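Last updated: November
Search this site Enter keywords Go

Can a machine clear up after itself yet?

We get this question a lot from readers who run small packing rooms, so I spent a morning with Hemi Tipoki at Gilano to see how the shop-floor work is coming along. The short version is that moving goods from bin to bin is in decent shape. Gilano logged 2,316 picks last month, and Tipoki says two people now cover a line that used to need more.

The small chores are another matter. Wiping a table, picking up a scrap, noticing a smudge - these still go to a person with a cloth at the end of the shift. A gripper that lifts a carton all day has trouble with something the size of a crumb. 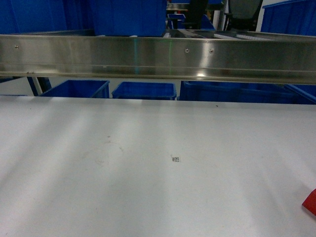
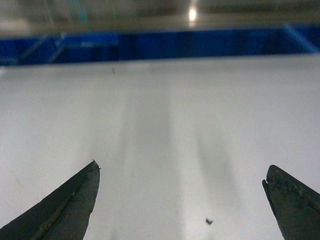 The white work surface at Gilano, with small specks on it in both views.

Tipoki's team is trying a softer fingertip from Anine and expects to run it for 12 weeks. Vaughan Whitelaw at Hosoda, who has tested the same part, is less hopeful. He thinks the grip is fine and the trouble is in telling dirt from a shadow or a printed mark. Hosoda has gone back to a hand brush for now.

At home the answer is much the same. Floors are mostly handled. Counters and tables are a long way off, and I would not hold off buying dishcloths.

Fandix has promised us a look at its table-wiping arm, and we will report on that in the next issue.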